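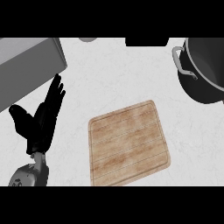

Good practice in a simulated workcell begins before the first command is sent to the arm. In this unit we look at the written rules a team agrees on, and at how the rules are checked in the simulator. A kitchen counter is a useful case for this, for the objects are ordinary and everybody can imagine what may go wrong. The hand is open and holds nothing, and the cutting board is also clear, so we can speak about the start condition without any task mixed into it. Please notice how near the thumb and fingers come to the grey container in this view. From one view we can't say if there is contact or only overlap, and this is the reason for rule 3.

Unit 4. Working rules for simulated manipulation
Handout to be read before the lab. Questions to Isla Pryor.

Terms
Start condition: the arm, the hand and all objects as they are when the clock begins.
Keep-out volume: a space around an object which no part of the robot may enter, except when the task says so.
Stop: the arm holds its position. A stop is not a reset, and the log must show which of the two was used.

Rules for the lab
1. Write the start condition down first. Name every object on the counter, including those you don't plan to touch.
2. Give each object a keep-out volume. For rigid objects the course value is 12 mm. The target object gets its volume removed only when the approach phase begins.
3. Never judge clearance by eye from one camera. Read the distance from the simulator, or use a second view.
4. The force limit at the fingertips is 66 N in the Stolleck scenes. If you change it, write the old and the new value in the log.
5. Handles count as part of the object. Many students draw the volume around the body of a pot and forget what sticks out at the side.
6. A run with a collision stays in the record. Deleting it is treated as a missing run.

How many runs
Each group makes 400 runs with the same rules and different random seeds. Last July one group changed rule 2 in the middle of the work, and their two halves could not be compared. If you must change a rule, begin again from run 1.

Log format
Run number, seed, start condition, smallest distance, largest force, stops, resets, remarks. Remarks may be short, but please use full words. "Odd at 559" can't be understood by the next reader.

Reading
Rowlands notes, part 2, on keep-out volumes. The Cleton checklist is optional, and its page on stops and resets is the clearest one.

Bring your rule sheet printed to the lab. Groups without a sheet will write one first and start their runs afterwards.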